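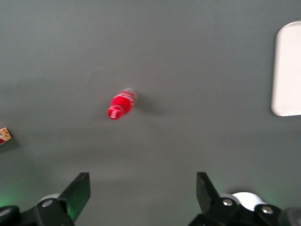 Small red soda bottle lying on its side on a gray tabletop, gripper fingers open.

Can a robot arm clear a table yet?

Posted by drasside_tinkerer, 3/21/20

My kitchen table collects bottles, snack boxes and plates all day long, and I'd love to hand the job to a machine. I already have a robot vacuum and it's great! But how close are we to an arm that picks up a bottle, drops it in the recycling and goes back for the next thing? I'm talking about something a regular person could run at home, with no lab behind it.

3 replies

gisler_garage
Closer than you'd think, and it's a really fun time to be playing with this stuff! A bottle on its side is a good first job. The arm has to work out which way the bottle is pointing, turn the gripper so the fingers close across the body, and come down far enough to get a hold without hitting the table. I've been at it in my garage for nearly 17 months and mine gets plain plastic bottles most of the time - last week's log had 431 tries, and I grinned at every good one. Where it still has trouble:
clear plastic, because the camera loses the edge
anything that rolls when a finger bumps it
plates lying flat, with no edge to get under
I'd start with bottles and small boxes and leave the plates to yourself for now.

bottlecap22
no. get a bin and put it next to the table

Belell Bench
I'm on the shop-floor side, at Curnitz, where we have 2 arms sorting empties. They're wonderful to watch, but they get help your kitchen won't give them: same bottles, same lighting, everything arriving in one spot. At home the hard part is the variety. Half-full bottles are another one, as the weight shifts when you lift and the thing can swing in the grip. Softer finger pads helped us a lot, and so did slowing the lift down. If you try it, use a plain matte surface and keep the caps on. Please post how it goes, I'd love to see it!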